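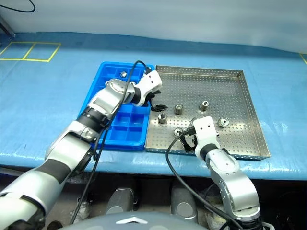 Loan Trịnh wants to know why we don't just buy a bowl feeder and be done with it. Fair. A bowl feeder is quicker, cheaper and doesn't need its own line in the insurance. It also likes one part, and we have 86 part numbers, most of which turn up in batches too small to be worth a spanner. So, a thread on how we ended up pricing a two-armed robot to put small metal bits into trays.

1. The job. Loose parts arrive in a steel tray with holes in it. They have to end up one to a cell in a blue plastic tray, so the next bench can pick them up without hunting. People have done this by hand at Seltisby for as long as there has been a Seltisby. They are good at it and they hate it.

2. The first quote was from Henriques. Lovely folder. The price on page two was for the arms. The price on page nine was for the things you need before the arms do anything. I now read all quotes from the back.

3. Things that were not in the price on page two: grippers, spare fingers for the grippers, the table, the guarding, the training, delivery above the ground floor. We are on the ground floor. I still asked them to take it off and they still had to ring someone.

4. The second quote was from Prellow, who rent by the month. I liked this a lot until Benedek Katona put it in a spreadsheet. After 22 months you have paid for the thing and still don't own it. He has coloured that cell red and sends me the file whenever I say the word "flexible".

5. Trays. Please budget for trays. The compartment ones are cheap until you need 100 of them, all the same, from a maker who won't move the dividers a hair's breadth next spring and call it an improvement. I had put down nothing for trays. I had put down a fair bit for "signage".

6. Same goes for tape, sheeting, cable ties and all the other stuff that comes out of the stores cupboard and so counts as free. Sơn Phùng runs stores and would like it known that it is not free. He has started a separate code for us. It's a long code.

7. Speed. Both sales people asked how many parts an hour we wanted. Wrong end of it, for us. A slow machine that works through lunch is fine. What I want to know is what a dropped part costs, who picks it up, and whether everything has to stop while they do. Neither quote said. I've asked again, in writing, with the question on its own line. 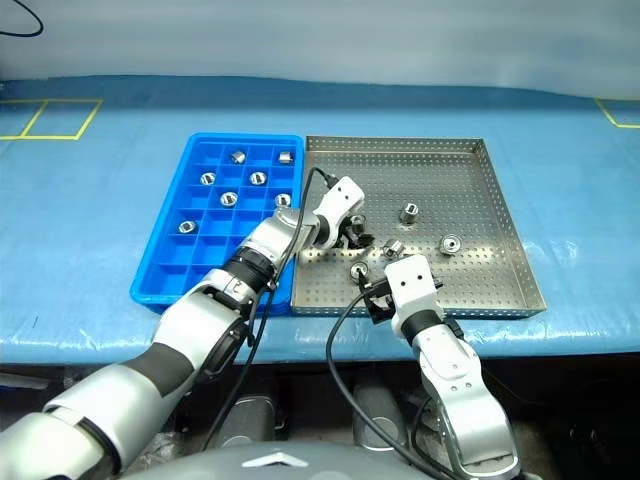

8. Floor space. Measure the bench, then the arms at full stretch, then the person who has to get past with a trolley. Kha Huỳnh did this with chalk and we lost a filing cabinet. No one has yet asked what was in it.

9. Running costs. We've put in £3,000 a year for servicing and wear. Benedek thinks it's light. Henriques thinks it's generous, which made me think Benedek was right.

10. The people bit. Nobody's job is going, and that is in the paper in plain words, near the top. Two of the hand sorters are down for training and Lụa Ông has already asked for hers in November – she says by then the first lot of faults will be somebody else's.

11. Where we are on March 26, 2020: asking for a robot in the same week everyone is being told to stay at home. The request has gone to Jesside, who hold the purse. They have replied that all equipment spending is paused and could I resend it on the new form.

12. The new form has a box for "expected life of asset" and it only takes one digit. I've put 9.

13. Loan, back again, asks if we could get a bowl feeder for the one part we use most and leave the rest for the robot. Yes. It's a good idea and it's going in as option C. Benedek has opened a new tab.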